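Pusard Community Repair Workshop
Progress report to the Forsberg Fund
23 April 2019

Prepared by Ademir Meireles, workshop coordinator

Summary

The grant pays for weekly repair sessions in Pusard and a smaller program in Grorkham. Both are running. The Pusard sessions are on schedule and slightly under budget. Grorkham started late after a delay with the lease, and we are asking to move part of its money into the next period. Details are under Budget.

Repair sessions

We held 14 sessions in this period and took in 230 items. Lamps and small kitchen appliances are still the largest group, followed by clothing and bags. Electrical items take the longest because each one has to be tested before it goes back to the owner. We now book these in advance, with walk-in places kept for everything else. Waiting times at the door have come down and fewer people leave without being seen.

Umbrellas were added to the list in March after several requests. Most of the work is on ribs, tips and torn seams. Spare ribs are hard to buy in small numbers, so we keep broken umbrellas for parts. Folding models are slower to fix than straight ones and we have limited them to one per visitor.
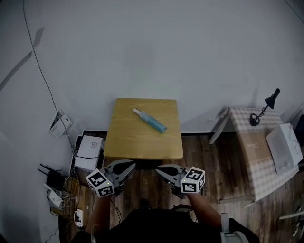
Training

Two courses were planned for this period, basic sewing and safe testing of small appliances. The sewing course is finished. All places were taken and most of those who signed up came to every class. The testing course is half done. The instructor was ill for a short time and the last classes will run into the next period at no added cost.

We also wrote a short intake guide for new helpers. It covers how to log an item, what we do not accept (microwaves, gas heaters, anything with a swollen battery) and how to explain to an owner that a repair is not worth doing. The last part was requested by the helpers.

Grorkham

The lease on the Kakwood building was signed later than expected. The landlord had to replace a rear door and have the wiring checked before we could move in. Shelves and storage bins are in place. Opening hours are short for now and will be extended once a second key holder has been trained. The room has poor light in the afternoon and we have asked for a quote for better fixtures.

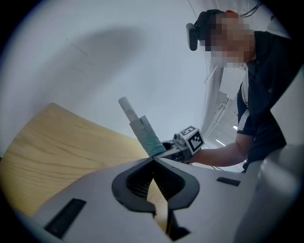
Detail over a light wooden surface.

Budget

Spending on tools and parts is within plan. Rent for Grorkham is below plan because of the late start. Printing came in $300 over, mainly for the intake guide and new signs. We covered this from the travel line and do not need more money for it.

We ask the Fund to approve carrying the unspent Grorkham rent forward. A revised table will be sent separately.

Next period

Finish the testing course. Extend the hours at Grorkham. Get quotes for lighting. Replace the older of our 2 sewing machines, which skips stitches on heavy cloth and has been serviced twice already. The next report will include results from the visitor survey, which is still open.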